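Review: the Pruvard household clearing system, assessed by Idalina Lobo and Custódio Falcão

The Pruvard is offered to landlords and care providers as a machine that can tidy a room without supervision. Our assessment covered 40 clearing tasks, each limited to six minutes. Paper cups and plastic drink bottles left lying on their sides formed the greater part of the work.
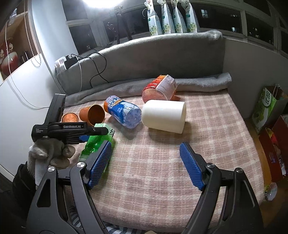
Rigid bottles gave little difficulty. The system took hold of them cleanly and set them down where instructed. Paper cups were less satisfactory – two were crushed at the rim, and several were pushed along before being lifted.

Soft packages remain the principal weakness. Where one lay against a cup, the machine tended to treat the pair as a single object and asked for help.

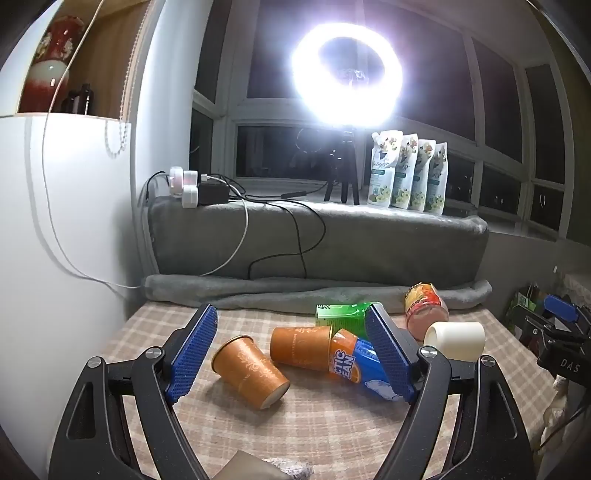 Speed is also a concern. A member of staff completed the same tasks in far less time, and the monthly charge of £304 is difficult to justify on present results. Pruvard has promised revised software in January – we shall repeat the assessment then. Purchase is not recommended at this stage.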